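Monday, August 3, 2020

Wrist cam notes, mostly about exposure and the mask

Quick one tonight, I have to be up early and I promised Erhan Yüksel I'd write this down before I forget which branch it's on.

So. The grasp planner has been stalling again. Not crashing, just sitting there with zero candidates and a very calm log. Erhan's theory was the IK timeout. Mine was the TF tree, because it's always the TF tree. We were both wrong, it was the mask.

Background for anybody who hasn't read the older posts: Bostero is our perception node. Takes the wrist image, cuts out the parts that are us (fingers, linkage), segments what's left, hands blobs to Rikum, which does the planning. Rikum is dumb on purpose. If Bostero says no floor, Rikum believes it and waits.

The self mask used to be a static PNG. Drawn by hand, by me, in November, with the fingers at one opening width. Worked fine as long as you only ever looked at the world with the fingers at that width. Then we swapped the pads for the rough ones, the outline changed, and I did the thing where you dilate the mask by 18 pixels and call it fixed. Don't do this. Dilate enough and you've masked out half the workspace, specially with the fingers open.

New version renders the mask from the joint state every cycle. Finger mesh, linkage mesh, project, fill, done. 6 ms on the little machine, which I can live with. Source is in the fellstead repo under tools/selfmask, no docs yet, sorry.
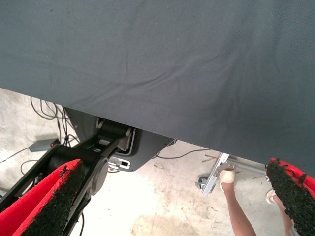
Auto exposure was the other half of it and I lost most of Saturday there. The driver meters on the whole picture by default, and the whole picture is a terrible thing to meter on when a big dark cloth takes up most of the top. It opens up to rescue the cloth and the floor pays for it. Look at the concrete low down between the fingers, almost washed out, and that's exactly the patch Bostero needs for its floor model. No texture, no plane fit, no floor. Rikum waits. I've moved metering to a window that is computed from the new mask, so only pixels that aren't gripper and are below the cloth line get a vote. Cloth line is a plain Hough fit, nothing clever. It likes the straight diagonal edge and ignores the wrinkles once you blur a bit.

Tuning took 17 tries. I kept the configs, they're all called final something.

Then the cables. Thin dark things on pale floor are a gift for edge detection and a pain for everything after. The segmenter wants to join every cable to whatever it touches, so you get one enormous blob with a grasp point in the middle of nowhere. I'm splitting on width now: anything skinnier than a threshold gets tagged as "line" and Rikum can't grasp it, only avoid it. Threshold is in pixels, should be in millimeters, yes I know. It's a TODO with my initials on it.

Also people. Feet and legs go in as keep-out, with a fat margin, and that class is allowed to be wrong in one direction only. Bare skin comes through ok, pale shoes on pale floor much less so. Recall on shoes dropped when I first changed the exposure and I nearly didn't notice becuase the leg above was still being picked up and the overall number looked fine. Per-class numbers, always. The keep-out layer is a software convenience for planning anyway, it is not the safety system and I don't want another email about that.

Duman (the replay tool, not a person) got a small fix too. It can now play a log with the new mask recomputed from recorded joint states, so the old runs are usable again. Ran 14 of the stalled ones through it overnight. Twelve give candidates now. One has no joint states because I forgot to record the topic. The last one still stalls and I don't know why, looks fine to me, the floor plane is there, blobs are there, Rikum just says no. Erhan is back to blaming the IK timeout.

To do next:

threshold in mm
meter window shouldn't jump around when the fingers move, needs a filter of some kind
docs for selfmask
delete the old PNG before somebody loads it by accident

Branch is exposure-from-mask, if you pull it rebuild the driver as well or you'll get the old metering and a nice quiet log.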